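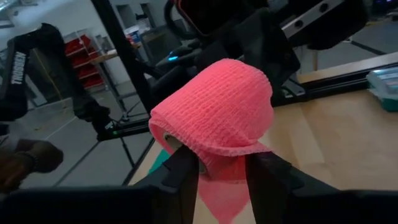

Most people don't open the kit until somebody is bleeding, Glenys Howells told us in the first week, and she thought our survey should start from there. We had planned to ask people what they owned. After talking with her we changed the form so that each person had to go get the kit, open it and read us what was inside.

Home First Aid Kits in Plumport: What People Keep and What They Replace
Community Health Project, Yorath College
October 4, 2022

Background

The project grew out of a class unit on minor injuries at home. The unit covered cuts, burns, sprains and when to call for help, but it assumed that a household has basic supplies within reach. We wanted to know if that was true in our own town. Four of us worked on the survey and the write-up.

What we did

We visited homes on nine streets between the river and the bus station and completed 200 interviews. Each took place at the door or in the kitchen. If the household had no kit, we asked where they kept bandages, if they had any, and wrote down that place instead.

Every item was entered in Flakura, the form app the college uses, with its type, its expiration date if one was printed, and whether the package had been opened. The final list has 1173 items. A box of adhesive bandages was entered as one item no matter how many were left in it — we did not want to stand in someone's hallway going through the box.

What we found

Adhesive bandages were by far the most common item. Gauze pads and antiseptic wipes came next. Elastic wraps, both the kind with clips and the kind that sticks to itself, turned up mostly in homes where somebody played a sport or had recently had an ankle injury. Burn gel was rare. So were gloves.

Location varied more than we expected. Bathroom cabinets were the usual place, followed by kitchen drawers and the car. A kit in the car is useful on the road, but several people admitted that they had never brought it indoors and had nothing in the house. One man kept his in the attic with the camping gear and needed a ladder to show us.

Expired items were common, mainly wipes and ointments. People were often surprised that these had dates at all. Gauze in a torn wrapper was another regular find, and we entered it as opened even when the owner said it had never been used, because it could no longer be counted on to be sterile. 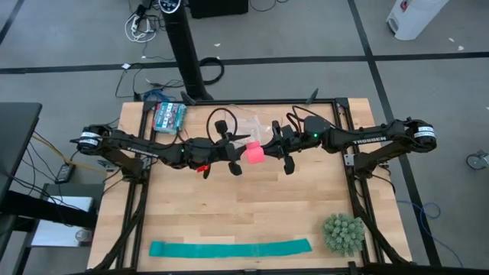
Why do people use things up and not replace them? The most frequent reason given was that they forgot by the time they were next at the store. The second was price. A full kit at Grinisent, the pharmacy on our side of town, costs more than most people want to spend to replace one roll of tape, and many did not know that the items are also sold singly on the bottom shelf.

Problems with the survey

We went out on weekday afternoons, so retired people and parents with small children are probably overrepresented. We also had trouble with the category "other." It ended up holding tweezers, eye wash, cold packs, a thermometer and a good deal of pet medicine. Next time cold packs should have their own line on the form.

Two of us were filling out the opened/unopened field differently for the first few days. We fixed the entries we could from notes and left the rest blank.

Suggestions

Keep a short list taped inside the lid and cross things off as they are used. Put the kit on a shelf an adult can reach without a ladder. Check dates when you change the smoke alarm batteries. We have asked Grinisent if the single items could be moved closer to eye level, and the manager said she would look at it in November.

The form and the blank checklist are in the department office for anyone who wants to repeat the survey in another part of town.

Related projects
Drinking Fountains on the Yorath Campus
Plumport Bus Shelters and Winter Weather
Reading Medicine Labels: A Survey of Older Adults
Sleep and Early Classes
Where Plumport Buys Its Vegetables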